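Teaching by demonstration (robotics)

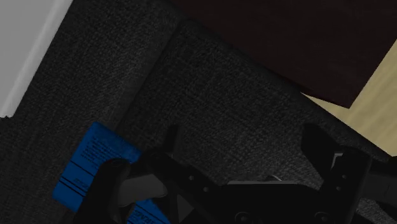 Teaching by demonstration means showing a robot a task instead of writing out each movement in code. A person may guide the arm by hand or steer it from a distance, and the robot stores the motion for later practice. The method works in simulation too -- a rendered dark sofa with a blue tag on its seat gives a two-fingered gripper a soft setting to work in, a lovely change from bare blocks. The Skelus collection, begun at Carkbridge in April, holds 551 demonstrations, 86 of them guided by hand.

See also: Remote control; Amano arm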